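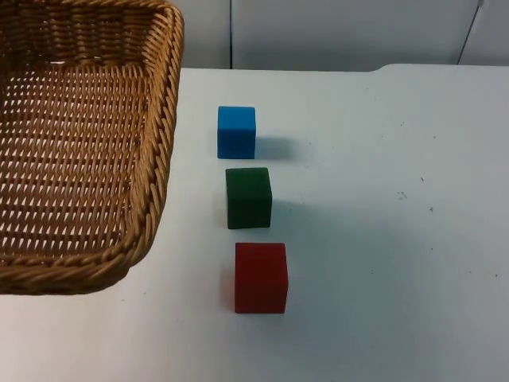 Tips from the pick-and-place bench: cubes, baskets and a better way to reset

I run the tabletop sessions for a small manipulation study we call Tallcombe. The question is simple enough: if you vary the starting layout on purpose while you collect demonstrations, does the trained policy cope better with layouts it never saw? We compared that with the lazy way, where you just plonk the blocks down wherever your hand happens to land (I did the lazy way for months, so no judgment!). Here's what I'd pass on to anyone setting up the same kind of job in a spare corner of the workshop.

Use cheap, boring objects. Red, green and blue cubes of similar size will get you a long way. A matte surface is kinder to the camera than a shiny one, and strong colors save you squinting at the footage later.

Pick your basket with care. I love a woven one, but all those little gaps show the table through the bottom, and our first color-threshold check for "is the cube in the basket" got very confused by it. We ended up checking for cube color inside the rim and ignoring everything else. If you want an easy life, lay a plain cloth in the bottom, but then keep it there for every single run.

Write the layouts down before you start. We drew up 42 of them on index cards — rows, columns, diagonals, cubes right up by the rim, cubes far away — and shuffled the deck each morning. My hands have favorites, and left alone they'll set out the same tidy line all day long.

Leave finger room. Closely packed cubes are a fair test, but put them on their own cards. Mixed in with the rest, they made our failures really hard to sort out.

Wipe the table! White tops show every speck, and I'd let ours go longer than I should. A damp microfiber cloth, then a dry one, no polish. Polish leaves a glare.

Keep the lamps where they are. Soft light from above is fine, and soft shadows are fine too. Moving the lamp halfway through a batch cost us a whole Thursday of demos, which we had to collect again.

Now for the result, which I was pretty pleased with. Zlata Hordiienko trained two policies on the same number of demos, one from the card layouts and one from my freehand ones, and then tested both on 18 fresh layouts that neither had seen. The card policy cleared all three cubes into the basket on every layout but 7. The freehand one managed only 7 in total! It's one table and one basket, so I wouldn't bet the house on it, and we only had 107 demos for each. But the cards took an evening to make and I'm never going back.

One more thing about the misses. Most of them were at the basket end. The grasp was good, then the cube clipped the rim and bounced off across the table. Zlata wants to try a lower basket next, and I want to try releasing from a bit higher up. We'll do both in September and I'll add the numbers to this page.

If you've tried layout cards with soft objects (socks, sponges, anything floppy), please write and tell me how you described the starting shape. I've got a drawer full of dishcloths waiting and no good way to put "crumpled" on a card.

Get the bench tips by email once a month. Enter your address to subscribe. Unsubscribe any time.

© Dedwood Workshop Notes | Contact | Back to top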